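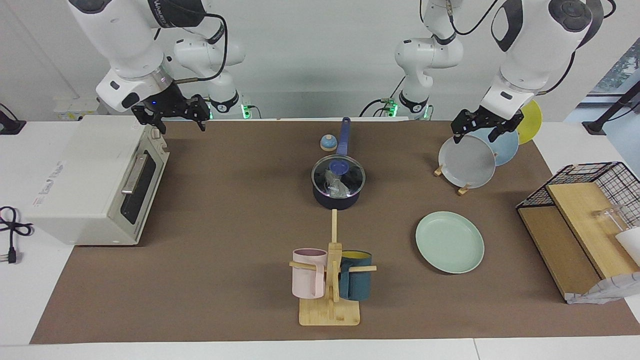 Lista de verificação de segurança: casa de acolhimento Bastari
Entidade gestora: Associação Puten
Ciclo: setembro
Verificação: Silvana Sampaio
Acompanhamento: Fathima Nanayakkara (equipa técnica)

Escala: C = conforme; P = conforme com reparos; NC = não conforme; NA = não aplicável.

1. Acessos e perímetro

1.1 Porta principal, fecho automático: C
1.2 Intercomunicador com vídeo: P
Comentário: atraso de 4 segundos entre a chamada e o sinal de imagem. Pedido de assistência feito à Tsakiris.
1.3 Registo de chaves: NC
Comentário: a chave 16 consta como devolvida, mas não está no chaveiro. Substituir o canhão e atualizar o registo.
1.4 Morada omitida em faturas e correspondência: C

2. Confidencialidade

2.1 Processos individuais em armário fechado: C
2.2 Ficheiros digitais com acesso por perfil: P
Comentário: perfil de Kalliopi Tzavaras ainda ativo após mudança de funções. Desativar.
2.3 Consentimentos de partilha de dados assinados: C
Comentário: verificados 46 processos.
2.4 Sala de atendimento com isolamento acústico: P
Comentário: conversa audível no corredor com a porta encostada. Colocar vedante inferior.

3. Emergência

3.1 Extintores dentro do prazo: C
3.2 Plano de evacuação afixado nas línguas das residentes: NC
Comentário: falta a versão em cingalês. Tradução a cargo de F. Nanayakkara.
3.3 Botão de alarme silencioso, teste às 10h30: C
3.4 Transporte de recurso para Flurketport: C
Comentário: contacto confirmado com Nii Laryea.

4. Crianças

4.1 Tomadas protegidas nos quartos: C
4.2 Limitadores de abertura nas janelas: P
Comentário: folga no quarto do topo da escada. Reapertar.
4.3 Parque exterior: NA

5. Fundo de emergência

5.1 Saldo de caixa coincide com o registo: C
Comentário: 445 euros, conferidos por Kalliopi Kalogeropoulos.
5.2 Recibos rubricados por duas pessoas: C

Os pontos 1.3 e 3.2 têm nova verificação antes da próxima admissão. Os restantes reparos transitam para o ciclo seguinte.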